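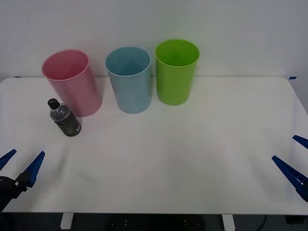
Notebook entry, January. Plinach, evaluation bench 2. Entry opened 9:40 a.m.

Subject: Mushi two-arm tabletop kit, supplied by Grekton on trial terms. Second week of the review. This entry covers the bottle and cup trials and the operator's control settings. The first week's notes on unpacking and mounting are in the previous section and are not repeated.

The purpose of the trial is to establish whether the kit can be used for small-object handling by staff who have had only the supplier's introductory session. Grekton states that a new user can record a usable pick-up motion within 60 minutes of switching on. The bench team will report its own time separately.

Layout for the session: three cups toward the back of the table, pink, light blue and lime green from left to right, open ends up. One small plastic bottle with a black screw cap serves as the object. The bottle is assigned to the left arm. The right arm remains powered with its fingers open and is not used in this series. Blue tape at the back corners of the table is the reference for camera alignment and must be left in place.

Control settings were entered from the Grekton sheet. Speed limit 400 for both arms, in the software's own units. Grip force was left at the supplied value for the first block and reduced for the second. The sheet does not say what the units are. A written request for clarification has been sent. 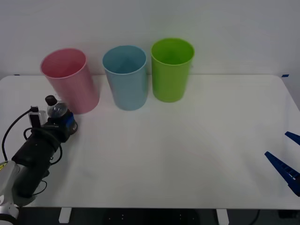 The upright hold is the condition of most interest to Plinach. Handling at our intake counter requires that a container stay vertical from pick-up to release, and the kit will be scored on this first. A run is to be marked as a failure if the bottle tips past the limit on the score sheet, even where it is later set down correctly.

The total for the session was 117 runs. Four were struck from the record when the software was restarted. The struck runs are listed by number on the back of the score sheet, with the reason in each case.

Cable routing at the left wrist requires attention. The loops are long enough to permit full rotation, but the operator should check them before each block. Grekton's quotation includes a cable guide as an extra at 345. The bench team does not consider that a part of this kind should be priced separately, and asks that it be raised before any order is placed. 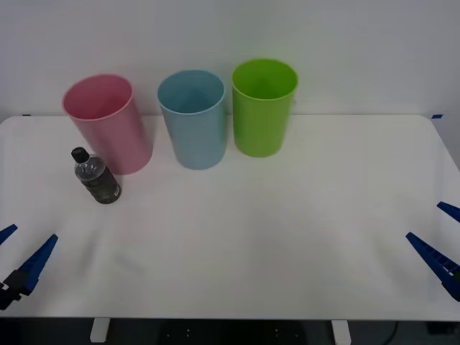
Release position was scored against the pink cup, that being the nearest landmark for the left arm. Contact with the cup counts as a fault. Operators found the open fingers difficult to judge on the display when both arms were drawn back, and recommended a second view from the side. Muvska, which provides the remote support service for the kit, replied in the afternoon that a second view is supported but has to be enabled on the account. The reply took three hours. The service description promises two.

Holding the bottle at an angle was added after the midday break. The manual gives no procedure for it. Operators worked from the general section on wrist rotation, and two of them noted independently that the diagram for the left wrist is printed in mirror image. 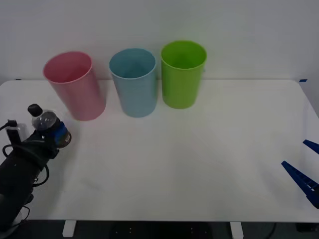 Open items

1. Units for speed and grip force. Awaiting Grekton.
2. Cable guide, price and necessity. To be raised with purchasing.
3. Second camera view. Muvska to enable; test again on bench 2 when done.
4. Corrected wrist diagram. Page reference sent to Grekton with a marked copy.
5. Right arm series. Not started. Same bottle, cup order unchanged.

Score sheets are filed in the Mushi binder behind the blue divider. Colleagues continuing the series should use the same run numbering and start a new sheet for each block. Entry closed 4:55 p.m.

Plinach Evaluation Bench | Contact: bench office | Internal use only | Back to top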